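Setting Out the Transport Hall: An Interview with the Head of Displays at Deltgate

Published by the Deltgate Exhibitions Service, June

The transport hall at Deltgate reopened to the public this spring with new flooring, a revised layout and a white vehicle body as its largest single item. The work was carried out by the Service's own displays team, with flooring supplied through Hebden and storage provided at Bollside. The head of displays spoke to us in the hall on a Thursday morning, before opening.

The first subject was the floor. Until last winter the hall had a painted concrete surface, which was hard-wearing but noisy, and complaints about echo had been recorded after most school visits. The replacement is a speckled blue-grey carpet.

"We looked at plain grey first," the head of displays said. "It was a pleasant colour in the sample book and it looked dreadful after a day of being walked on. Every crumb of grit stood out. The mottled one hides a good deal between cleanings, and it sits quietly underneath whatever is placed on it. In a display hall the floor should be the last thing a visitor remarks upon."

The order came to 146 square metres, including a reserve which is kept rolled at Bollside against future repairs. The head of displays was firm that the reserve should have been larger. "We have already used a strip of it beside the east door. I would ask for double another time, and I have said so in my report."

Carpet brings its own difficulties where heavy items are concerned. Anything with a narrow foot leaves a dent, and a dent that has been left for a season does not always lift. The team now sets a spreading plate beneath each point of load and moves the lighter pieces by a hand's width every month.

"It is dull work and it has to be put in the diary, otherwise it is forgotten," the head of displays said. "We did forget it in the first month. There are four small marks near the window that I see each time I come in, although I am told that other people do not."

The vehicle body posed a different question, that of its finish. It is white for much of its length, and under the hall's overhead lights a white panel can look flat and rather grey. The designers at Cideck, who advised on the layout, proposed spotlights. The team tried them over one weekend and took them down.

"Spotlights gave us a bright patch and a dull patch side by side," the head of displays explained. "White paintwork is unforgiving in that respect. We went back to the general lighting and turned the vehicle a few degrees, so that visitors approach it at an angle and see the length of the body running away from them. It was the cheapest of the options and I think it was the right one."

Asked whether visitors are permitted to come close to the paintwork, the head of displays said that this had been discussed at some length. A barrier was drawn on the first plan and removed from the second. The present arrangement allows close viewing, with staff on hand during busy periods, and the panels are inspected at the end of each day.

"People want to look along a surface. They bend down, they put their heads on one side. A rope keeps them standing upright two steps away, and then they may as well have looked at a postcard. We accepted that there would be more wiping to do."

The same reasoning was applied to the open metalwork in the hall. Thin silver rods show dust along their upper sides very readily, and the gaps between them make it awkward to clean the carpet underneath. The head of displays keeps a narrow nozzle for this purpose and admitted to having bought it privately, after two requests through the ordinary channels had gone unanswered. 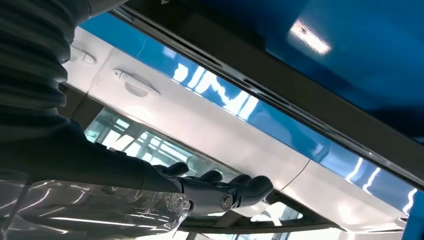

Hall interior, Deltgate.
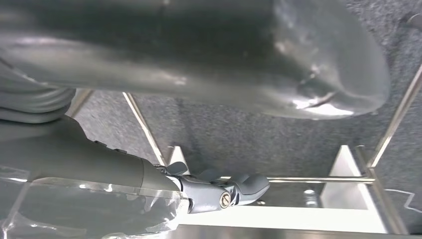
Cleaning and daily care

The cleaning routine for the hall is written on a single sheet and kept inside the door of the staff cupboard. It was rewritten twice in the weeks before reopening. The first version, the head of displays recalled, ran to several pages and was not being read.

White panels are wiped with a soft damp cloth and then with a dry one, working along the panel in one direction. Polishes are not used. Glossy plastic surfaces are treated more cautiously, as fine scratches show wherever the light falls on them, and a clean cloth is taken for each item. Metal rods are done last — by that stage the cloths are usually past their best, and the rods do not mind.

"The order matters a great deal," the head of displays said. "If the carpet is vacuumed first, you bring dust down on to it from everything else and you have to do it again. We were doing it in that order for years in the old hall. On concrete it made no difference to anyone."

Loose cable and flexible hose are also covered by the sheet. Staff are asked to gather any slack into loops close to the item it serves and to keep it clear of the public route. The wording was suggested by a colleague in the evening team and replaced a longer paragraph on trip hazards.

Response from visitors

The hall received 1,534 visitors in its first full month. Of these, 183 completed a comment card, a return which the Service regards as encouraging. Remarks on noise have almost ceased. Seating, on the other hand, was mentioned often, and the head of displays accepted the criticism.

"We took out a bench to make the turning space for the vehicle and we did not put one back. That was an oversight on my part. A pair of benches is coming over from Bollside, and they will go along the wall beneath the notices."

Several cards asked for larger labels. New ones have been drafted with Cideck and will be tried at two heights, one for adults and one for younger children and wheelchair users. The lettering has been increased and the text shortened, which the head of displays described as the harder part of the task.

Further changes

No major alteration is planned before the winter closure. The east door will be given a deeper mat, as most of the grit enters there, and the reserve of carpet will be topped up if Hebden still holds the same pattern.

"I should like to leave the hall alone for a while and watch how people use it," the head of displays said. "They have already worn a route that is not on our plan. It goes from the door to the far end of the vehicle and back along the other side. I had expected them to go round the opposite way, and the labels are numbered accordingly, so we shall probably have to renumber the labels."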